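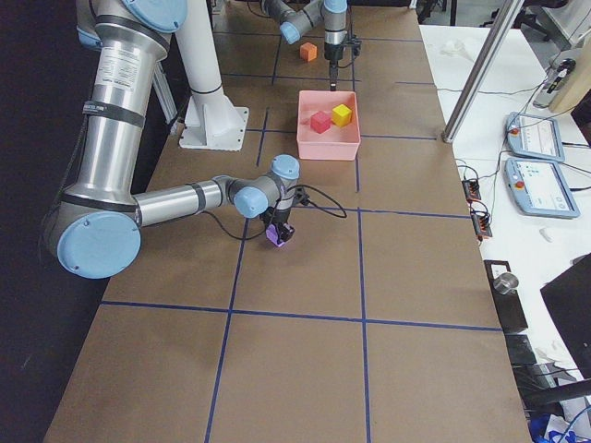

Figure 3.1 Rectangles marked off with blue tape on a paper-covered table.

Chapter 3
Perimeter and Area

What you'll need: tape measure, pencil, scrap paper, calculator if you want one. Chapter 2 should be done first, mostly the part on changing inches to feet. If that went badly go back and redo it now, it comes up on nearly every page from here on.

Key words: perimeter, area, square unit, linear foot, coverage, waste allowance.

3.1 Two different questions

Say you've been sent to the community hall in Perora. The floor is getting new tile and the walls are getting new baseboard. Same room, one tape measure, two orders to place. The baseboard runs along the edges, so you want the distance around. Perimeter. The tile covers the floor, so you want the space inside. Area.

People mix these up all the time. Usually on the phone with a supplier, usually in a rush. The quick check is the unit. Baseboard is sold by the foot, tile by the square foot. If your answer is in feet and you are buying tile, stop.

The hall is a plain rectangle, 36 feet by 29 feet. No alcoves, no closets. Perimeter first: 36 + 29 + 36 + 29 = 130 feet. Now take out the doorways, no baseboard there. The hall has 2 of them, each 3 feet wide, so 6 feet comes off and 124 feet is what you order against. Area next: 36 × 29 = 1,044 square feet. Doorways don't matter for the floor as long as the tile stops at the wall line.

Write the unit every time. Every line of the working, not just the last one.

3.2 From area to an order

Nobody sells you exactly 1,044 square feet. Wonitz floor tile comes in boxes, and one box covers 45 square feet. Divide: 1,044 ÷ 45 = 23.2. You can't buy a fifth of a box, so it's 24. Always up, even when the decimal is small. Rounding 23.2 to 23 is correct in chapter 1 and wrong here.

That is before waste. Cuts along the walls, a cracked corner, a tile set down crooked and pulled up agian. Waste gets its own section (3.5). For now leave it out and just get the division right.

Paint works the same way, only you divide by coverage per can. The Rollia tables at the back of the book give coverage for one coat. Two coats, double the area before you divide. Before, not after, or the rounding will cost you a can.

3.3 Rooms that aren't rectangles

Most rooms. The Calloway house plan, used all through this chapter, has an L-shaped kitchen and a hallway with a jog in it. Draw it rough, split it into rectangles, find each area, add. It doesn't matter where you put the split line so long as the pieces don't overlap and nothing gets left out. Try it a second way and the total should match. If it doesnt, one of your lengths is wrong, most likely a side you had to work out by subtracting.

Careful with perimeter though. The split lines are not walls. Don't count them. Go around the outside of the whole shape, one side after another, and tick each side off on your sketch as you go.

Triangles and bay windows are in 3.4. Keep the Calloway sketch, you will be adding to it there.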